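**FOR IMMEDIATE RELEASE**

# Jammont Puts Its Small-Kitchen Claims on the Table, and Drops a Few of Them

*A new countertop storage guide from the home goods retailer keeps the dish rack, questions the mug tree and takes back a promise about "doubling your space"*

RUTHERFORD, March. Home goods retailer Jammont today released *The Working Counter*, a free guide to storing and setting out everyday kitchen items on a single tabletop. The guide replaces the company's earlier small-kitchen booklet, which told shoppers that the right accessories could double their usable space.

The company no longer says that. Space does not double. A rack takes up room on the counter so that other things can go on top of it or inside it, and whether that is a good trade depends on what was on the counter to begin with.

"I never liked the old booklet," said Saskia Goodwin, who runs product content at Jammont. "It had a lot of sunny kitchens in it and very few plates. I asked for a guide that starts with the stuff people have out at dinner time, and then I asked which of our own suggestions I would follow at home. The list got shorter."

The new guide was put together around one modest set of kitchen things: plates, a dish rack, mugs, a woven basket and a storage rack with a board on it. Everything stays in view. There is no hidden pantry next door taking the overflow.
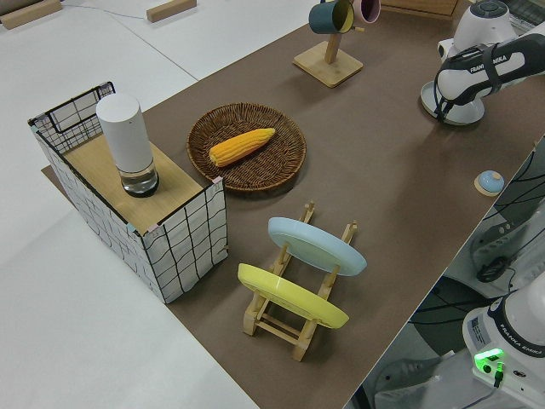
*Plates on edge in a light wooden dish rack, with a woven basket, a mug tree and a board-topped storage rack on the same table.*

## What made it in

The slatted dish rack gets the strongest recommendation in the guide, with conditions. Plates held on edge use less of the table than plates lying side by side, and a person can see which one they are taking. The editors stop short of calling it a space saver. A rack for two plates is longer than a stack of two plates, and if all you want is the smallest footprint, the stack wins. The rack earns its place with people who wash up by hand and put the same plates back into use a few hours later.

The board laid across a wire rack is also in, as a second level for something tall and not too heavy. Readers are told to check that the board sits flat and does not shift when pushed. Jammont does not sell a board cut for this and is not planning to, although the question came up more than once in meetings.

The shallow basket was the subject of a longer argument. Leilani Crenshaw, who edited the guide, wanted it out.

"A basket on a counter turns into a home for batteries, receipts and one old lemon," Crenshaw said. "I have seen it in every kitchen I have ever rented. I agreed to keep it if we said plainly that it is for food you plan to eat this week. If there is no food in it, put it away."

That sentence appears in the guide almost word for word.

## What did not

Several items from the old booklet are gone, including stick-on spice strips, the over-sink shelf and a fold-out towel arm that most of the staff could not describe when asked.

The mug tree survives with a warning. It holds mugs by their handles and keeps them within reach, and it looks nice in a store window. It also needs clear air on every side, a point the old booklet skipped. The guide suggests measuring the tree with the mugs already on it.

Toaster ovens get a full page, mostly about what belongs near them. The advice is to follow the manual for clearances, leave room for the door to open and stop treating the top as a shelf. The earlier booklet showed a bread board and a stack of napkins up there, and the company has apologized to the readers who wrote in.

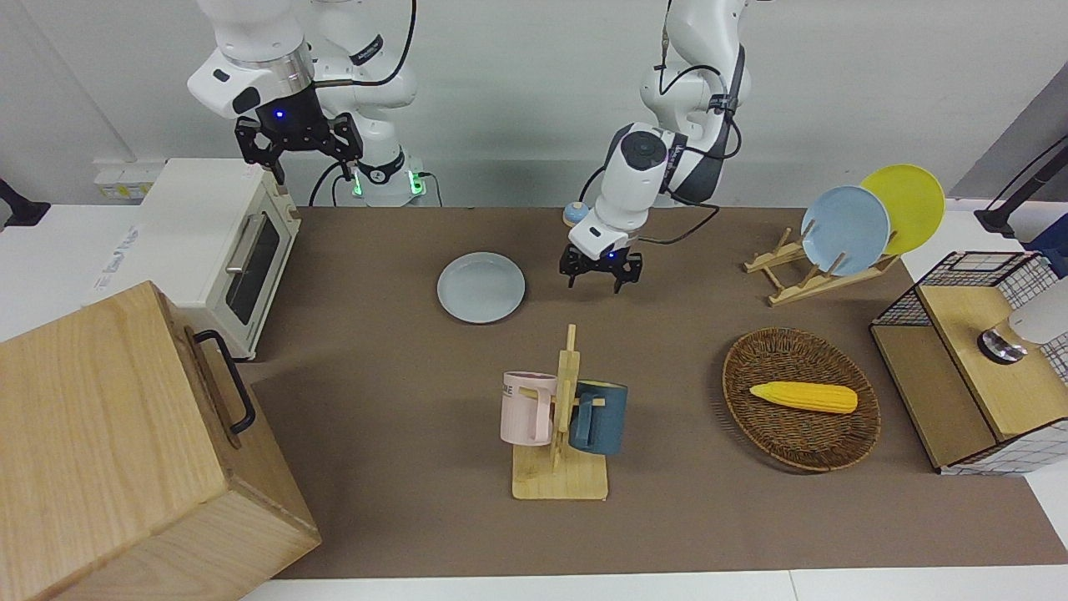
*A plate lies flat on the brown mat near a cream-colored toaster oven.*

## A reader panel that was hard to please

Before release, Jammont sent a draft to 425 customers who had bought a kitchen storage item from the company. Of those, 356 sent back comments. The company is not calling the results a study. People who answer a retailer's mail about dish racks are not a fair sample of anybody, and no percentages from the panel are used in the guide or in this release.

The comments were still useful. Many readers objected to the phrase "zones," so it was cut. Others wanted to know where the plate goes between leaving the rack and reaching the table, a question the draft had not considered at all.

Aníbal Rengifo, a kitchen fitter who reviewed the draft, raised the same point.

"Everybody draws the counter full," Rengifo said. "They show you where each thing lives. Then you want to put down a plate and serve somebody, and there is no place for it. I told them to leave a plate-sized gap and draw the gap first."
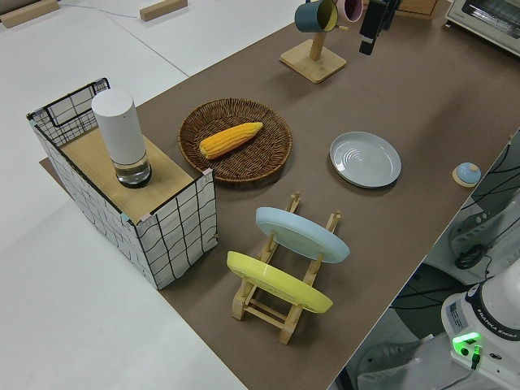

The gap now comes before any of the storage advice. Readers are asked to set one dinner plate flat where they would normally serve, leave it there, and arrange everything else around it. If something will not fit, the guide does not suggest a product. It suggests a cupboard, or giving the thing away.

Lorraine Kingi, who manages the company's Rutherford store, expects that page to cost her some sales. "I will have people coming in to tell me they followed the guide and they don't need anything," Kingi said. "I suppose that's a visit."

She remains unconvinced that many shoppers will read past the first two pages, and has asked for the plate exercise to be printed on a card at the register.
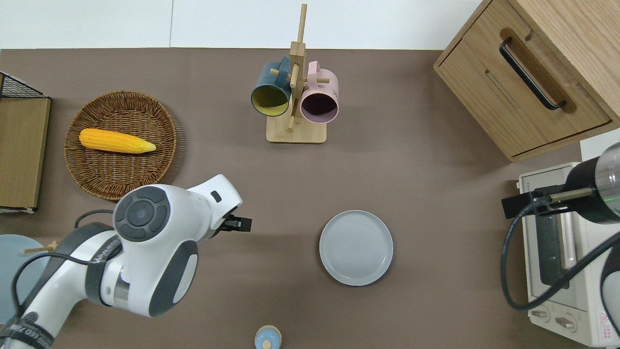 ## Availability

*The Working Counter* is free at all Jammont stores and can be requested by mail. The first printing for Rutherford is 100 copies, a number chosen after the store recycled most of its supply of the old booklet. More will be printed if people take them.

The guide contains no coupons. A shorter version covering sink areas is being discussed, with no release month set.

**About Jammont**

Jammont sells kitchen, laundry and closet goods. The company has used the slogan "Room for More" for many years and is reviewing it.

**Press contact**

Gebremedhin Lencho, Jammont Press Office, Rutherford

Review copies are available on request. Please allow time for the mail.

###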